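Subject: Re: [oldfilms] That Rakov picture, and which cut to watch
From: Akosua Arthur
Date: February 18, 2021

Ewan Forsyth wrote:

> Has anyone on the list seen Skekach all the way through? I caught the
> last half hour on cable years ago and all I remember is the train, the
> accordion player and somebody falling down a well. My brother-in-law
> swears it's a comedy. I remember being scared out of my wits. I see
> there are two versions going around now and the longer one costs twice
> as much. Is it worth it? Also, is it true they dubbed the lead with
> another actor's voice?
>
> Ewan

Hi Ewan, hi all,

Oh, you have no idea how happy this made me! I've been waiting for somebody to bring up Skekach since I joined this list, and I've seen it all the way through four times, twice in the short cut and twice in the long one (the second time through the long one I had the flu, so maybe count that as half).

Your brother-in-law is right and so are you. The first forty minutes are pure farce. The hero is a traveling piano salesman with no piano, he gets off at the wrong station, and everybody in town takes him for the new judge. He likes the attention, he likes the free dinners, and he goes along with it. Then they bring him a murder case. From there on the jokes keep coming but they get meaner and meaner, and by the time you get to the well I don't think anyone in the audience is laughing. My mother walked out at that point when she saw it in a theater. She still talks about it.
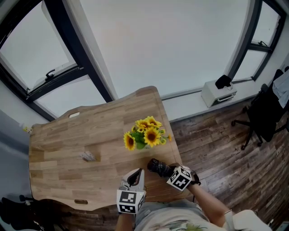 Rakov shot nearly all the outdoor stuff in one valley over a single summer, and he was fussy about it to the point of driving people crazy. The widow's farm is the part everyone remembers once they've seen it, the long walk she takes through the flowers with the letter in her hand. Half of what she's walking through is fake. The real crop came up late, so the art department filled in the front rows with artificial sunflowers, big heads with bright yellow petals and dark brown centers, a lot like the bunch on this table, and put the real ones way in the back where you can't tell they're only knee high. Once you know it you can spot it, there's a wind blowing through her scarf and the front rows hardly move. I love that shot even more for it.

Now, the two versions. The short one is the one that played on cable and it's the one you saw. The distributor over here took out the whole business with the judge's letters and most of the second train ride, and they moved the accordion player's song to the end so people would go home humming. The long one is what Koech put out on disc, from a print that turned up in a school basement. Picture quality is all over the place. The first reel looks wonderful, the third looks like somebody fried an egg on it, and there's a stretch near the end with no sound at all, just subtitles. I didn't mind. Hakim Mangundap (I think he's still on this list? Hi Hakim!) told me he minded very much and sent his back.

Is it worth double? If you only want to find out whether you dreamed the well scene, get the short one, it's all in there. If you want the thing to make sense, get the long one. In the short cut the widow just shows up at the trial knowing everything and you sit there thinking, did I fall asleep? In the long cut you've seen her get the letters one by one and she's easily the best person in the picture.

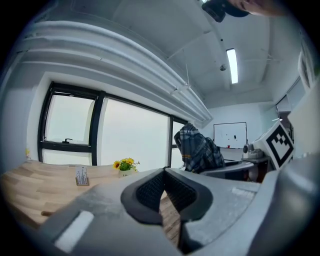 One warning about the Koech disc, the subtitles switch themselves off when you skip chapters. You have to go back to the menu and turn them on again every time. I wrote to them about it and got a very nice note back that didn't answer the question.

On the dubbing – yes and no. The lead does his own talking in the interiors. Outdoors they had so much trouble with the noise from the generator that everything was redone later, and by then he'd gone off to do a play and couldn't be had. So every time he steps outside his voice drops a little and he picks up a slight lisp. Jhair Huaranga had a long post on this back in September with a list of all the scenes. He thinks it's two different men doing the outdoor voice. I listened again with headphones after reading it and I can hear it at the fairground but I can't hear it at the station. Kiprono Mwaipopo said he couldn't hear any of it and that we all needed to get out more, ha.

If you end up liking it, try Clisier next. Same writer, same accordion player (he gets actual lines this time), and it's set in a hotel in the off season where the owner is trying to burn the place down for the insurance and the guests keep putting it out. Much lighter. No well. It runs long and the middle sags when they all go skating, but the last fire is as good as anything in Skekach and my kids will sit through it, so there's that.

Does anybody know if the soundtrack for either one ever came out on record? I had a cassette once with the song from the train on it, no label, bought at a yard sale, and I lent it to a cousin and you can guess the rest. I'd pay decent money for a clean copy.

Let us know which one you get, Ewan, and watch it with the brother-in-law if you can. I want to hear where he stops laughing.

Akosua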